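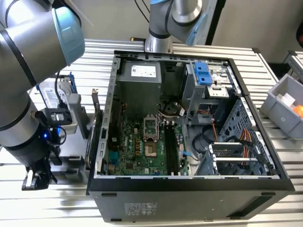
What's Inside a Desktop Computer?

By Yesenia Montoya
Jul 11, 2024

13 comments | 100 shares

Have you ever wondered what goes on inside a desktop computer when you press the power button? Take off the side panel and it looks like a tiny city in there! There are flat parts and tall parts, wires that go around corners, and little metal bits that shine like gold. Let's take a tour.

The motherboard: the city streets

The biggest flat thing inside a computer is called the motherboard. It is often green, but some are black or blue or even white. If you look really closely at a motherboard you'll see thin lines running all over it. Those lines are made of copper, and they are the streets of our city. Electricity zips along them carrying messages from one part to another, way faster than you can blink.

The CPU: the thinker

CPU stands for central processing unit (say it three times fast!). It's a flat square chip, small enough to sit in the palm of your hand, and it does most of the computer's thinking. When you play a game and your character jumps, the CPU worked out that jump.

The CPU sits in a special place called a socket. Many sockets have a metal bracket that lifts up like a little gate. When the gate is up and there is no chip inside, you can see the gold-colored contacts where the CPU is meant to touch. Why gold? Gold is very good at letting electricity through, and it doesn't rust! Only a super thin layer is used, so please don't go hunting for treasure in the family computer.

RAM: the desk

Imagine you're doing your homework. You put your book, your paper and your pencils on your desk so you can reach them quickly. RAM is the computer's desk. It comes on long, skinny sticks that push into long, skinny slots near the CPU. When you turn the computer off, the desk gets cleared. That's one reason you need to save your work!

The hard drive: the closet

So where does your saved work go? In many computers it goes to a hard disk drive. Think of a big closet where your stories, pictures and games stay put even when the power is off. Inside the drive is a shiny round disk that spins thousands of times every minute. Wow!

Some hard drives ride in a plastic holder called a caddy, a bit like a drawer. The caddy slides into a metal cage inside the computer, and that keeps the drive from rattling around. A flat, thin cable called a SATA cable carries information between the drive and the motherboard.

The power supply: lunch for everybody

All these parts need electricity, and the metal box called the power supply dishes it out. The electricity in your wall is too strong for computer parts, so the power supply changes it first. Then it sends it out through colorful wires. In lots of computers the yellow wires carry 12 volts, the red ones carry 5 volts, and the orange ones carry 3.3 volts. Black wires are the way back home.

STOP! Read this before you explore

Never open a computer by yourself. Ask a grown-up first, and make sure it is turned off and unplugged. And never, ever open the power supply box. It can hold on to electricity even after it's unplugged, and that can hurt you badly.

Words to know

Socket: the place on the motherboard where the CPU fits
Caddy: a holder for a drive
Volt: a unit that tells how hard electricity is being pushed

More to read

Why Do Magnets Stick? by Walter Puma
How a Keyboard Knows Which Key You Pressed, by Banafsheh Rashti
Where Does the Internet Live? by Socorro Betancur
Build a Paper Circuit in 15 Minutes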